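Home > Household > Laundry and storage > Emptying one basket that collects everything

What do you do with the basket that isn't really laundry anymore?
Posted by Elin Pritchard, 23 March 2021

We have a tall white plastic laundry basket with the small square holes all over the sides and a handle cutout near the top. It was bought for laundry. Since we moved into the apartment it has turned into the place where everything lands when the table has to be cleared for dinner. Hand towels, plastic bags, mail, pill bottles, phone chargers, one glove. When it gets full I tip it out, sort half of it, get tired and put the other half back.

I tried again last night and got as far as taking things out and setting them down in front of the basket. Then I had to stop because I could not decide where any of it goes. The towels are easy. What I am stuck on is:

- thin plastic shopping bags, which I want to keep a few of but not all
- orange pill bottles, some empty and some with a few pills left from a long time ago
- small thick cloths that are too nice for rags and too small for the bathroom

We have one hall closet with 2 shelves, and one kitchen drawer I could free up. I do not want to buy a lot of bins. My husband says keep the basket as it is and get a second one for the laundry. I think we would end up with two of the same problem.

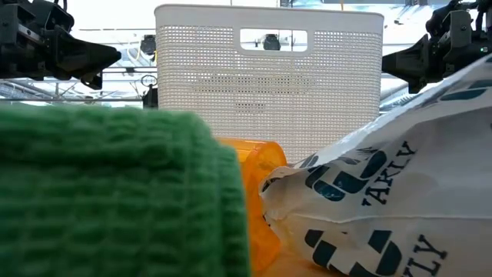

The other thing is that I never have a whole afternoon for it. I get maybe the time between supper and the kids' bath, and whatever is out has to be off the table again by then. So if your method starts with "empty the whole closet" it won't work here. Thanks for any help.

Renzo Bortolotti
Joined in March, 9 posts

Start with the pill bottles and do them apart from everything else, especially with kids in the house. Anything with pills still in it comes out of the basket tonight and goes up high or in a locked box, even if you don't sort it any further. Then read the labels. Old ones go in a bag to take to the pharmacy. Ask first whether they take them back, some do and some don't, and if yours doesn't they can usually tell you who does. Don't flush them unless the label or the pharmacist says to.

For the empties, peel the label off or black out your name and the prescription number before you throw them out. Soaking in warm water with dish soap gets most labels off. Our town doesn't take them in the regular recycling because they are too small, so check yours. I kept a couple for screws. You don't need more than a couple.

Plastic bags: pick one bag and stuff the others in it. When it is full, the next bag that comes home goes to the collection bin at the grocery store. Hang it on a hook inside the closet door. If you put it on a shelf it slides around and falls on you.

Small cloths go in the kitchen drawer. Roll them and stand them on end. The thick ones with loops don't stay folded anyway. I have 17 in a drawer the width of a dinner plate.

As for working in short stretches, only take out what you can put away that same night. Reach in, take an armful, deal with it, leave the rest in the basket. Tipping it all out is what wears you down.

Conall Duggan

get rid of the basket. seriously. if its not there people have to put things where they go. we did this when we lived in Escobedo and it was fine after a week or so

Jarlath Horgan

I wouldn't get rid of it. A basket with open sides like that is good for laundry because air gets through, and they cost more now than they used to. Put it back in the bathroom or bedroom where the dirty clothes come off, and use a shallow box for the table stuff. A shoebox lid is enough. It fills up in a day, so you have to deal with it, and there is so little in it that it takes five minutes.

I agree with Renzo about the pills. On the bags I would be stricter and keep 16 at most, folded flat into triangles. They take up one corner of a drawer that way. It takes a while to fold them but you can do it in front of the TV.

If the holes in the basket have gone gray, stand it in the shower and go over it with an old dish brush and soap. Rinse it from the outside in and let it dry upside down before any clothes go in.

Elin Pritchard

Thank you all. The bottles with pills in them are on top of the fridge in a tin with a lid until I can get to the pharmacy. I'm going to try the armful at a time and the shoebox lid. The cloths are rolled up in the drawer already and there was room left over for the chargers. Still haven't found the other glove.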